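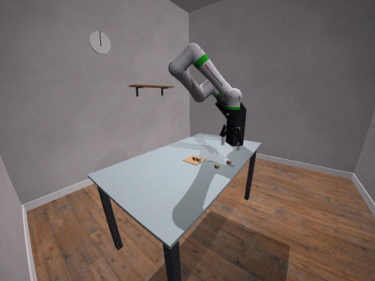
Cell 2, Huserum room, sim side. November, started 08:40.

Carried over from last entry: gripper in the model closes to the right width but the fingertip position reads low against the real cell. Keane config, branch worirura-cell2. Nothing else changed overnight.

First check was the tool frame. The flange-to-fingertip offset in the config still belonged to the old finger set. The present fingers are 6 mm longer. Whoever swapped the meshes left the offset alone, so the arm has been driving to a point inside the fingers and the tips have been arriving 6 mm deeper than commanded. On a downward approach that puts them into the tabletop. The solver pushes them back out, and this explains the twitch we had logged as a joint 5 problem. Joint 5 is fine. Closed that ticket.

Corrected the offset, reloaded, sent the arm to the hover pose over the far end of the table, gripper vertical, fingers down. Tip height now matches the commanded value. Ran the approach 20 times from home. No twitch.

Second item, finger collision shapes. They were single boxes, too fat for slender fingers, and they touched the neighboring cube before the visual mesh got near it. Replaced each with a narrower box plus a short one at the tip. Step time went up slightly, acceptable.

Table friction: left as is. The cubes are light and slide if a finger brushes them. Tempting to raise the value, but then the board sticks as well and the push task stops meaning anything. Leave it until someone weighs the real cubes.

Board and the small parts on it: spawn yaw for the board is random by design, do not "fix" it. The small parts have to spawn after the board has settled. When they spawn in the same step, a few end up under it. Added a wait of 310 ms between the two. Shorter waits worked most of the time, which is not good enough for unattended runs.

11:15. Lighting. Arm shadow falls diagonally over the table toward the near edge and covers a good part of the work area. The detector was trained on flatter light and loses the cubes when they go dark. Two options: move the key light, or retrain with the shadow left in. Prefer the second, the real cell has a lamp on one side too. Light stays where it is for now. Softness setting unchanged.

Also noticed blotchy shadow patches at the far end of the table near the gripper. Suspect shadow map resolution. Low priority.

Homing routine: 21 reset cycles, scripted, all ended in the same joint values to the last printed digit. The Skusmont plugin throws a warning on every reset about a missing inertia for the wrist cover. Harmless so far. Should be given a proper value before anyone uses the torque readings.

To do:
- copy the new offset to the real controller config, check with the pointer first, half speed
- weigh cubes and board
- inertia for the wrist cover
- rerender the detector set with shadows on
- delete the old finger meshes from the shared folder so this does not come back

Stopped 12:30. Sim left parked at home, config committed.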